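Home News Events Shop Talk Classes Newsletter Contact

Frame swap finds a bigger room at Coppens Hall

If you've been to our little picture swap before, you know the problem. Fifteen people squeeze into the back of the Mireo frame shop, somebody's elbow goes into somebody's botanical print, and by the end of the night all the good mats are under the radiator. Well, we've moved! Starting this October the swap meets upstairs at Coppens Hall on Pinlow Street, doors at 6:30 in the evening, and I'm so pleased about it that I've already told the mail carrier twice.

For anyone new, the swap works like this. You bring a framed picture you're tired of and you go home with one you're not tired of yet. It can be a print, a photo, a bit of needlework, a map, whatever's been hanging in your hallway since you moved in. You can bring an empty frame too, and those go quickly, especially the plain black ones. We don't take mirrors (too heavy for the stairs) and we don't take anything with cracked glass, so please check the corners before you set out.

I started keeping a notebook when we began, mostly so I could remember who wanted what, and at last count 859 pictures had changed hands. I had to add it up again to believe it. A lot of those are the same pictures going around more than once, I should say. There's a lighthouse in a gold frame that I've personally taken home, brought back, missed, and taken home again. It's in my bathroom at the moment and looks very good there.

The new room is a treat. There's a wood-look floor, plain white walls, and a glass partition with gray blinds, so you can look at a picture without the lights bouncing straight back at you. The white tables are the part I like best. At Mireo we laid everything out on a dark workbench covered in cutting marks, and half the time you couldn't tell whether a mat was cream or just dusty. On a white table you know right away! I did a slow lap of the room when I got the key and came home with ideas about where everything should go, most of which I've since changed.

We're also getting a proper hanging wall, thanks to a grant of $1,912 from the Cluser neighborhood fund. That pays for rails, hooks and a decent level, plus a stack of new mat board in the common sizes. The rails should be up before the second meeting. Until then we'll lay things flat and prop the bigger pieces against the wall, so wear shoes you can crouch in.

One of the pictures on the table already has me in trouble at home. I'm a sucker for a silhouette, and I have exactly one empty nail left, over the coat hooks, where my sister thinks a calendar should go. She may have to put the calendar on the fridge. 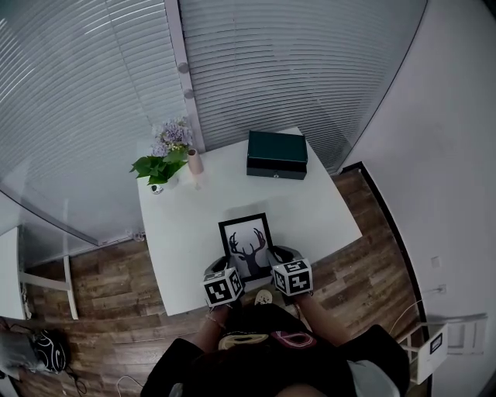 A deer's head in silhouette, with a thin black frame and a white mat, on one of the white tables at the new room. Hydrangea-like flowers at the far corner.

A few practical things. Parking behind the hall is free after six, but the entrance is on the Pinlow Street side, up one flight. If the stairs are a problem, ring the lower bell and we'll bring a selection down to the lobby for you to look through. Please put your name on the back of whatever you bring, in pencil or on a bit of masking tape, and take it off again if you're giving the piece away for good. Bring an old towel or pillowcase to wrap your new picture in, because we never have enough of them and I'm down to my nice ones.

Mireo is still helping out, by the way. The shop will take in early drop-offs during its regular hours the week before each swap, and it's giving everyone who comes to the first night a small discount on new glass. Entry is two dollars, which covers the tea, and kids get in free. The room holds around 300 pictures if we stack sensibly, so clear out those closets! I'll be by the door with the notebook and a roll of masking tape, and the kettle goes on at 6:15 for anyone who wants to help set out the tables.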